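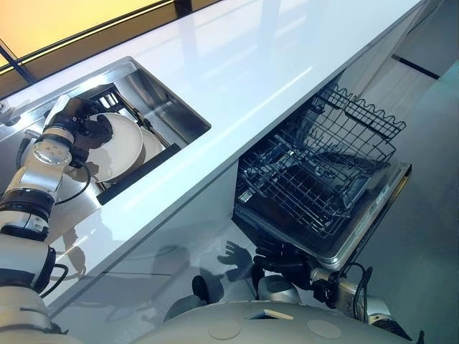 Two white plates in a dish rack in the sink.

Flirholm and Iltach open shared kitchen service for tenants

2 September 2025 – The housing company Flirholm and the catering firm Iltach are opening a shared kitchen for the tenants of the Myung apartment buildings. The kitchen will serve 790 households and is open every day until 10 in the evening.

Tenants can reserve a cooking place for two hours without payment. A small fee applies only for private dinners with more than 12 guests. 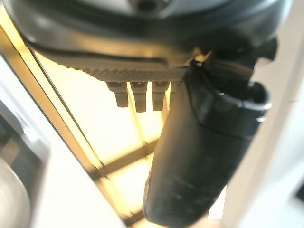

The plan started in June, after many tenants wrote to Flirholm that their own kitchens are too small for family meals. "We received 51 letters, and most of them asked for the same thing – a place to cook with other people," said Young-sook Gil, housing director at Flirholm. "We are glad that we can now give a clear answer."

Iltach will be responsible for the food storage and for a weekly cooking class. The first classes are led by Gwenaël Perrin and will present simple soups and bread.
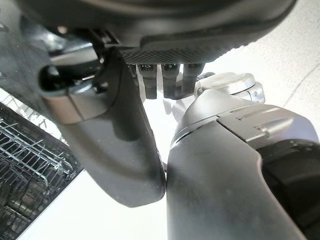

How to reserve

Reservations are made at the Myung front desk or by telephone, extension 910. New users must take part in a short introduction to kitchen safety before the first visit.

Press contact: Su-bin Pyo, Flirholm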